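What Is a Screw?

A screw is a small thing with a big job. It holds two parts together, and later it lets you take them apart again.

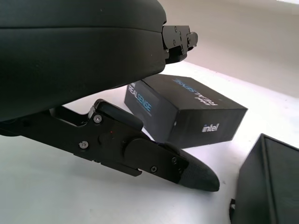
Tiruwork Gebremichael wrote to our page and asked if a screw is only a nail with lines on it. It is a good question! Those lines are called the thread. The thread is one long slope that goes around and around the screw, like a path going up a hill.

When you turn the screw, the slope pulls it in a little at a time. A nail goes straight in when you hit it, so it can also slide out more easily.

Screws can be silver or dark, and their heads are different too. Some heads have a cross. Others have a hole with six sides - this shape is called a hexagon, and the tool for it is a hex key.

Try it at home: cut a paper triangle and roll it around a pencil, starting with the tall side. Can you see the sloping edge go around? You made a thread.

To close most screws, turn them to the right. To open them, turn left. Ask an adult before you open anything.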